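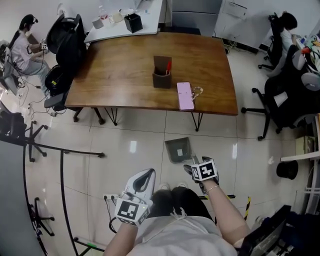
Kyu-ri Kong wrote:

> Hi all, a question for anyone who has done the Lestum swim before. I can't decide between the 1,000 meter and the 2,000 meter. I've been doing the longer distance in the pool since June, straight through, and I come out tired but okay. But I have never swum in a lake with other people kicking me in the face, and a friend from Zirside told me the far side gets choppy after the first turn. Do I have to pick now, or can I switch on the morning? Also, is everyone really wearing a wetsuit? I don't own one and I'd hate to buy one for a single swim.

Hi Kyu-ri, and hi everybody else who wrote to me off the list with pretty much the same question!

First the easy part. You can switch down on the morning, but you can't switch up. Both swims start from the boat ramp at Lestum and the caps are different colors, so if you change your mind you just go to the check-in table, hand back the cap you got and take the other one. I did exactly that two years ago, and the lady at the table didn't even look up from her sandwich. So if you're torn, sign up for the long one. The price is the same anyway (which I still think is odd, but okay).

Now, the lake and the pool. I swam my first Lestum after a whole winter in the Stuvside pool, 25 yards, wall, turn, wall, turn, and I felt so ready. What I hadn't figured on was how much rest I'd been getting from all those walls! You push off, you glide, your arms get a tiny break, and you do that every single length. In the lake there's none of it. I went out way too fast, couldn't see the first buoy because the sun was right behind it, and ended up doing breaststroke for a while next to a very friendly man who was also lost.

What helped me the year after was boring stuff. I started lifting my eyes every six or eight strokes in the pool, even though there's nothing to look at except the clock. I turned at the T without touching the wall, so no push. The lifeguards think you're losing your mind, but it's fine if you have the lane to yourself. And I swam a few times with two friends in one lane, side by side, bumping elbows on purpose. We laughed so much we barely got any distance in, but the start at Lestum felt a lot less scary afterward.

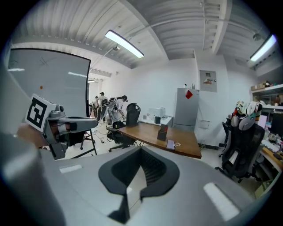

*Gray shell with the black V-shaped pad, square marker over on the left.*

About the chop: your friend is right. After the first turn you come out from behind the point, and if there's any wind you'll get it from your left. I only breathe to the left, so you can guess how much of the lake I've swallowed. If you can breathe on both sides, practice your weaker one now, even if it's ugly. It doesn't have to be pretty, you only need it from the first buoy to the second. Once you turn for home the wind is behind you and it's honestly the nicest part of the whole swim.

Wetsuits: no, not everyone. I'd say the long swim is mostly wetsuits and the short one is a mix. They don't split the results, so there's no penalty either way. Please don't buy one! The shop in Zirside rents them out by the weekend, but call ahead, the middle sizes go first. I have an old Tak sleeveless that's gotten too tight for me (we won't go into why) and you're welcome to try it. It has a patch on one knee and the zipper needs a friend to pull it up. Whatever you wear, swim in it once before the day, and put something greasy on the back of your neck. I skipped that once and looked like I'd been attacked by a rope.

If you want my vote, go for the 2,000. You're already doing the distance, and the second half is the half worth having. But do come out to the lake with us once before you decide. A few of us are going on 2nd August, early, before the boats are out. We meet at the ramp, swim to the first buoy line and back along the shore, and nobody gets left behind. Bring a bright cap and warm clothes for afterward, it's always colder getting out than you think.

One more thing for everybody: last year there were 27 of us from the club at Lestum and almost all of us drove separately, and the parking was a mess. Can people write back with how many seats they have? I've got room for three plus bags, leaving from the Stuvside pool lot.

See you at the ramp,

Chang-ho Baek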